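March 13, 2024

Spent most of the morning on the planner and most of the afternoon finding out that the planner was fine.

The problem I left off with was the left arm stopping short on its approach to the plugs. The log from the overnight simulation run had 2,000 grasp attempts in it, and 1,169 of them ended with a valid plan for both arms. The rest failed almost entirely on the collision check. I had blamed the cable model for that. I loaded a few of the failed cases into the Velteck viewer one at a time and the cables were not involved. The padding on the wrist geometry was set twice, once in the robot file and again in the Plusex config, so the planner believed each wrist was a good deal fatter than it is. With two arms going after the same small area, that left almost no room.

I took the padding out of the config and left it in the robot file. Replayed 20 of the failed cases and all but three now plan. The three left look like real collisions between the forearms, so I moved them to their own folder.

After lunch I went over to the real cell with the power strips and adapters laid out.

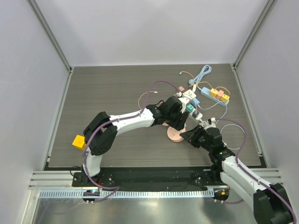 Afternoon, on the arms

Both grippers close in on the round pink socket is the case I care about, because the two sets of fingers have to share the space. Ran it at low speed with the new padding. The plan came back quickly and the minimum distance reported between the wrists stayed above the limit I set.

Perception is still the weak part. The Grotov segmenter does well on the yellow cubes but merges the white adapter with the white power strip, and then the planner gets one long obstacle. Thin cables drop in and out of the mask. I tried holding each mask over a few cycles before passing it on. It helps with the flicker and adds a delay I don't like. Left it behind a flag, off by default.

Also fixed the timestamp offset between the Chow driver and the joint states. It was a sign error, mine, from February.

For tomorrow: rerun the full set overnight with the padding change, write a test that fails if padding is set in two places, and relabel the white-on-white images. There are 101 of those, so that will take the morning.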